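Last updated: Wed 5 June
Filed under: Gas Safety / Metering & Detection / Talks

Speaker notes: Do home gas alarms need a subscription?

Start with the Tandell brochure claim, "continuous protection." Read it out slowly. Ask the room what is continuous: the sensor, the radio link, or the billing. Wait for an answer, even if it gets awkward.

Then the trial. Dandivura fitted 1,122 connected methane alarms in April, all in rented apartments on the Ngcobo estate. The write-up says 70 alerts reached the control desk. Fine. It doesn't say how many were leaks and how many were hairspray. I asked twice. 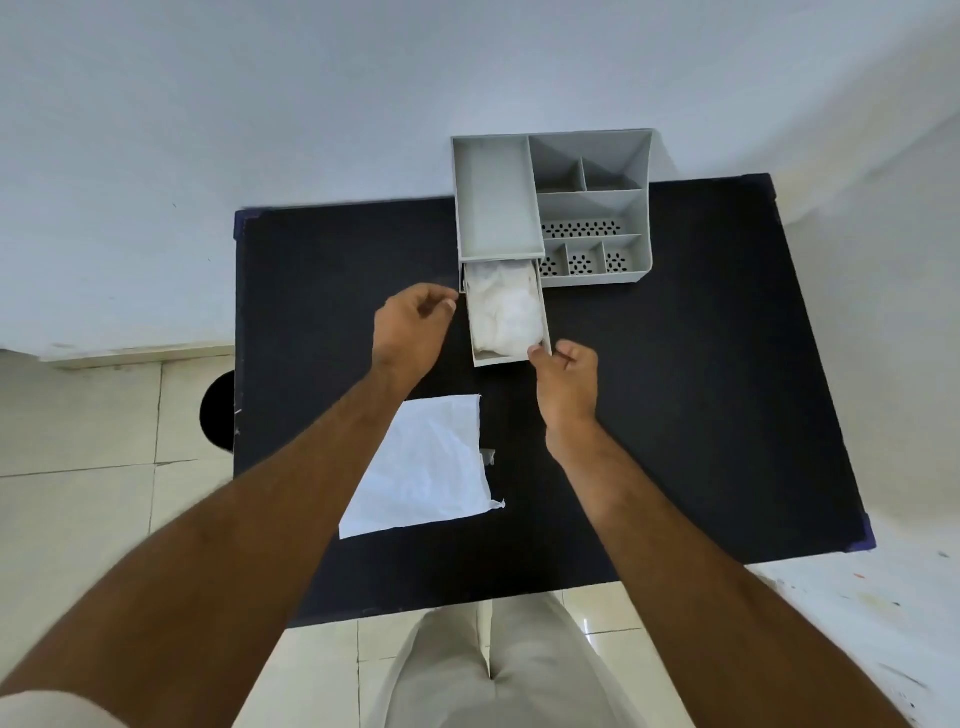 Sensor drift is my main complaint. A catalytic bead gets poisoned by silicones, and the status light may stay green the whole time. The app can't fix that. The only check I trust is test gas at the sensor head, and almost no service plan in front of me includes it. What they include is a "remote health check," meaning the circuit board says hello. Keep the test kit where a fitter will grab it, in something as dull as a gray plastic desk organizer with a pull-out drawer, and it may get used. (Pause. Someone will say bump tests cost too much. Ask them for the figure.)

Next, shutoff valves. Zimo wants the alarm to close the valve by itself. I like the idea more than I expected to. But who turns the gas back on, and who checks the pilot lights first? Their draft gives that 2 lines. Skip the flow chart if time is short.

Battery life: the label says 6 years. That is a lab number with the radio asleep. Ask what happens in a basement with a weak signal, where the unit keeps hunting for the network.
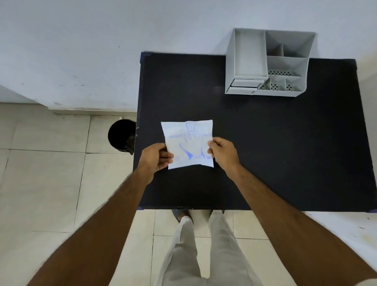 White paper pouch with a hand outline printed in blue.

Last part, keep it under five minutes. Questions to put to any vendor before signing:
- How many alerts were confirmed leaks?
- Does the alarm still sound locally with the network down?
- Who pays for a sensor that fails early?

If the Dandivura people are in the room, give them the microphone first.

Shares: 6 | Comments: 2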